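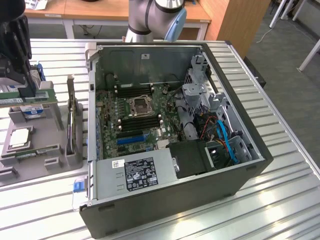 *Memory module handling at the desktop assembly station, Clidalel Automation Laboratory.*

# Open Day: Frequently Asked Questions

**What will visitors see?**

The main demonstration concerns the assembly of desktop computers by robot. An open computer case is laid on a metal table, and parts such as the processor, memory modules and hard disk drive are presented in a molded tray beside it. Staff will explain each stage and take questions between runs.

**How long is a demonstration?**

Each session lasts 33 minutes. The first begins at 10 a.m. and the last at 3 p.m.

**Do I need to book?**

Yes. Admission to the building is limited to 300 visitors over the day, and each session admits up to 50. Places may be reserved through the Jurkercombe campus events page from July.

**May visitors operate the equipment?**

Visitors may not operate the robots at the assembly station. A separate hands-on table is provided in the Joubert Room, where guests may fit a memory module by hand.

**Are children admitted?**

Children are welcome when accompanied by an adult. One adult may bring up to 2 children under the age of 12.

**Is photography permitted?**

Personal photography is permitted without flash. Filming for broadcast or publication requires written consent from the laboratory office.

**Where should I park?**

Parking is available in the Zukitura lot – enter by the north gate and follow the signs to reception. Accessible spaces are located next to the main entrance.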